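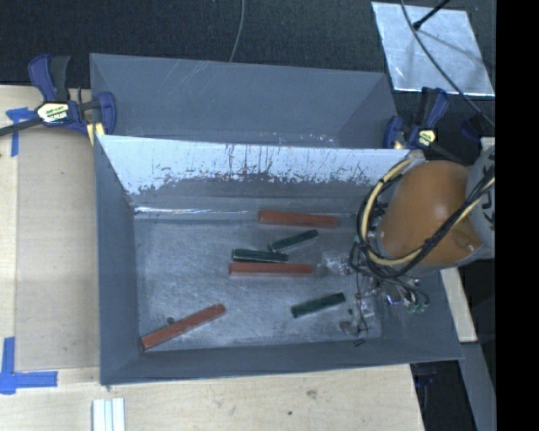
A comment left under last week's notes said that fans go on using the old name of a building whatever the sign says, so a company that buys naming rights is paying for something it doesn't get. The comment is half right, and the half that is right is priced into most deals. These notes take it as a starting point.

Filed under: Sport Marketing / Course Notes / Sponsorship
Thursday, by the Sport Business teaching team

UNIT 6: NAMING RIGHTS AND THE CHANGE OF SPONSOR

Read before the seminar. Bring the one-page contract summary for the Tenden case. The last section lists what to prepare.

1. What is being sold

A naming rights deal gives a company the right to have its name attached to a building, a field, a stand or sometimes a whole complex. The seller is whoever holds the right. Students tend to assume this is the team. Often it isn't. A city may own the arena and lease it to the team, and the lease may say who can sell the name, who keeps the money and who has to approve the buyer. Look for the lease first.

The package usually has more in it than the name:

- exterior signs, and signs on nearby roads if the local authority allows them
- the name on tickets, on the website and in every press release
- signs inside the building, including those that show on a broadcast
- a suite or a block of seats
- some number of days when the sponsor can use the building for its own events
- exclusivity in the sponsor's line of business

Exclusivity is worth a lot and causes most of the arguments. If the name sponsor is a bank, the team can't sell a rink board to another bank. A visiting concert tour may arrive with its own bank sponsor, and the contract should say what happens that night. This is normally handled with a carve-out for outside events, limited to temporary signs.

2. How a price is reached

There are three common methods and most valuations mix them.

Comparable deals. Find buildings of a similar size, in a similar league and a similar market, and see what was paid. The trouble is that announced totals are unreliable. A total may include options that were never taken up, goods supplied in place of cash, or advertising the sponsor would have bought anyway. Smaller deals are often not announced at all.

Media exposure. Count the mentions and the time on screen, and work out what the same exposure would cost as advertising. This gives a large number. Buyers apply a discount to it, since a name read out in a score report doesn't do the work of a commercial. Ask what discount was used and where it came from.

Component pricing. Put a rate on each item in the package (suite, signs, tickets, event days) and treat the name as what remains after these are taken from the asking price. This is the most useful method for small venues, where broadcast exposure is thin.

3. The Tenden case

Tenden is a minor league hockey club. It plays in a city-owned arena that holds 3,723 for hockey. Average attendance last season was 3,281. The club holds the naming right under its lease and pays the city a share of what it brings in.

Urker, a maker of hand tools, bought the name when the building opened. The deal ran for ten years with an option to renew. Urker let the option date pass in June without giving notice. The club had expected a renewal and had not spoken to anyone else. It hired an agency, Zimham, to value the right and look for a buyer. Zimham came back with one serious candidate: Belay, a regional insurance company with offices in the city and no earlier involvement in sports.

Belay liked the location and the crowd, but it commissioned a phone survey of local adults before making an offer. Asked what the arena was called, 81 percent gave the Urker name. Belay took this as a reason to pay less. Zimham presented it to Belay as proof that a name on this building gets learned. Both readings are fair and you should be able to argue either one.

Some points about the survey that came up in last year's seminar:

- It measured recall of the name. It did not ask whether people knew what Urker sells.
- The building has never had another name. There was no older one to compete with.
- The survey was taken while the signs were still up.
- People who never go to the arena were included, and Belay wanted them included, because it sells home and auto policies to everybody.

4. First name, second name

The first name on a new building is worth more than any later one. There is no habit to break. The name goes on maps, into directions and into people's speech at the same time as the building itself.

A second sponsor pays for the change. Some of this is physical: signs, floor or ice markings, uniforms for the ushers, printed material, keycards, cups. The contract must say who bears these costs. In first deals the sponsor usually pays for the signs. In later deals the seller often shares the cost or pays for removing the old ones, and forgets to budget for it. Tenden's contract with Urker said that signs would be removed "at expiration" and did not say by whom. The club ended up paying.

The rest of the cost is time. Local reporters will use the new name if the club asks them to, with a slip now and then. Ticket sites and map services have to be contacted one by one. Residents take the longest. Some never switch, and it is a mistake to correct them in public. Clubs that have told fans off for using the old name have had a bad week for it.

Third and fourth names are a different matter again. When a building changes names every few years, people fall back on something neutral ("the arena," "the rink") and no sponsor gets the benefit. Short contracts bring this on. A seller that takes a three-year deal because it's the only one on the table may be lowering the price of every deal after it.

5. Terms to look for in a second deal

Transition period. A stretch of weeks or months when both names may appear, or when the building goes by a neutral name. Tenden used a neutral name for the preseason. Belay asked for this so that its launch wouldn't come in the same news story as Urker's exit.

Stepped fees. The fee starts low and rises as the new name takes hold. Sellers don't like it. It can be made acceptable by fixing the steps in advance and not tying them to a survey.

Make-good. If games are lost to a strike, a flood or a league shutdown, the sponsor gets something back: a partial refund, extra event days or an extension. Extensions are cheapest for the seller.

Relegation, relocation and closure. In leagues where a team can move up or down, the fee should move as well. In leagues where the team can leave town, the sponsor wants a right to end the deal. Belay got one. It also asked for a right to end the deal if average attendance fell under an agreed number, and the club refused. They settled on a meeting to review the fee.

Change of the sponsor's own name. Companies merge and rebrand. Without a clause, the seller may find itself paying to change the signs on somebody else's account. The standard wording lets the sponsor change the name once, with the seller's approval, at the sponsor's expense.

Approval. The owner of the building, the league and sometimes the broadcaster may each have a veto. League rules may bar certain lines of business. Get these approvals before the announcement. Tenden announced first and had the city's approval four days later, which was lucky.

Notice. The Urker option is a good example of loose drafting. It gave the sponsor a date to act by and gave the seller no right to talk to others before that date. A better clause requires notice well ahead of the last season, with a window for exclusive talks. After that the seller is free to go to market.

6. Selling at a small venue

Most of the textbook chapters deal with major league buildings. At a building the size of Tenden's, some things work differently.

The buyer is local, and the person deciding is often the owner of the company. Presentations built on media exposure tend to go badly. Owners ask who will be in the building and whether they can bring customers.

The name is a larger share of the club's sponsor income. Losing it is a real budget problem, and a club in that position shouldn't let the buyer see how badly it needs the money. Tenden's hiring of an agency in midsummer told Belay a good deal.

Community use matters more. Youth hockey, public skating, graduations and trade shows bring in people who never attend a game. Belay's contract gives it one free public skate a month, with its name on the flyer. The club valued each of these at $1,000 in the contract schedule, and it has been the easiest part of the deal to deliver.

7. Common errors in student papers

- Treating the announced total as the annual fee. Divide by the term, then check for steps.
- Leaving out the share owed to the building's owner.
- Using "naming rights" and "sponsorship" as if they meant the same thing. One is a type of the other.
- Quoting the 81 percent figure without saying what the question was.
- Assuming exclusivity covers the whole building on every night of the year. Check the carve-outs.

8. For the seminar

Half of the group will act for the club and half for Belay. Use the contract summary and nothing from outside it. Each side should come with an opening fee, a proposed term in years, a position on who pays for the signs, and one clause from section 5 it is willing to give up. Write these down beforehand and hand in a copy at the door.

If you missed Unit 5, read the part on exclusivity before you come. We won't go over it again. The written assignment on option and notice clauses is based on section 5 and is due the following week, at the start of class.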